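4.2 What wear tells people

The part of the study we had looked forward to most was the sorting task, and it did not let us down. Each of the 102 households in Sollstead was asked to go through the things they had lent, borrowed or passed on since November and to talk us through the marks on them. This gave us 660 objects, from cake tins to wheelbarrows, and a wonderfully rich set of remarks on scuffs, dents, stains and mended handles. We had expected people to treat wear as damage. Some did, but far more of them read it as a kind of record, and they read it with real skill.

The clearest pattern concerns where the marks fall. A scratch on the outside of a casserole dish was nearly always put down to storage or carrying, and hardly anyone thought less of the dish for it. The same scratch on the inside raised questions straight away. Would food stick? Could it be cleaned? Several people ran a fingernail along the line before they answered, a small test that earlier work on second-hand buying (the Eken survey in particular) seems to have missed entirely, as it relied on written replies. We think this matters a great deal. Wear is judged by touch as much as by sight, and a lending scheme that lists its goods online gives its members only half of what they need.

Age came up less often than we had guessed. People spoke of "busy" and "quiet" objects, and a quiet object could be very old. A preserving pan used for one week each summer was described as nearly new by its owner after three decades, while a garden trug bought the previous spring was already "one of the old ones". These words turned up in eight of our group sessions without any prompting from us, and we have kept them in the coding scheme below.

Containers deserve a paragraph of their own. They are the dullest things in any shed and they produced the liveliest talk! Boxes, tubs and bins are filled, emptied, dragged and stacked, so their marks build up in layers, and participants enjoyed pulling those layers apart. Long straight scratches were read as contact with something hard. Broad patches where the surface looked rubbed or discoloured were read as repeated use in one spot. The two often sit side by side on the same panel, as in Figure 3, and we coded them separately for that reason. Scuffing along a bottom edge was given a third code, as most people blamed it on the floor and set it aside when asked how well the thing had been looked after.

Figure 3. Two kinds of wear on one sloping panel between grey bins: dark vertical scratches on the pale upper part, and a worn dark grey area with a ragged edge across the lower part.

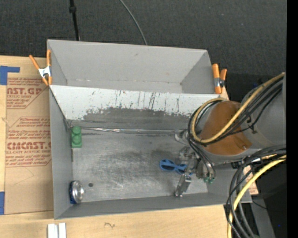
The three codes held up well when the two lending schemes, Antal and Zivia, were compared. Members of Antal, who collect goods in person, drew on all of them freely. Members of Zivia choose from written entries of up to 300 words, and they leaned heavily on the idea of scratches, probably because a scratch is easy to put into a sentence and a rubbed patch is not. We return to the wording of those entries in Section 5.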